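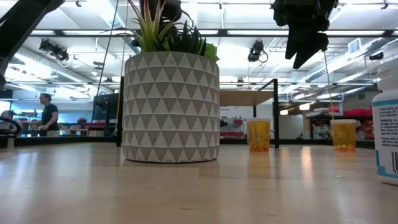 5.2 Open-day demonstration

The visitor session in February served as a check on whether the bottle task could be run outside the closed trial schedule. The operator, Roxana Jitaru, used the Clarnex control settings from Section 4 unchanged. Staging followed the clutter layout: two open amber bottles to the right of a patterned planter, with a white supplement bottle as a near-side obstacle (Figure 6). The planter was kept in the layout for its foliage, which gives poor depth returns and had caused most planning failures at the Pukano site.
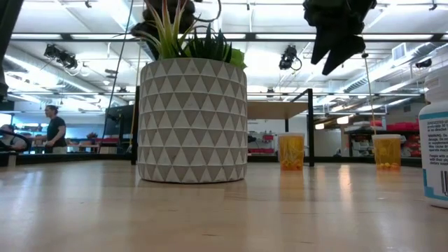
Camera height was the main point raised by visitors. A low viewpoint makes the contents of a transparent container easier to check but loses much of the free space behind it. With the view close to the tabletop, the small yellow beads at the bottom of the right-hand bottle remain visible through the plastic, while the planter hides a large part of the bench area behind it. Ceiling glare on the polished wood is a further source of error, and we masked it by hand in 200 of the 3000 images used to tune the detector.

Visitors were also shown the grasp stage, in which an amber bottle is held upright in the gripper above the table. The planner allows a side approach only when the fingers clear every neighboring object
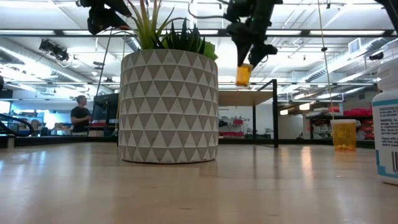 by the margin set in Section 3 – otherwise it falls back to a grasp from above. Ryszard Szczepańska reviewed the logs after the session and found over 100 planning calls, all of which were left out of the 1133 scored trials. We report them separately in Table 4, as the operator was answering questions during the runs and timing was not controlled. The Lepik planner was not shown.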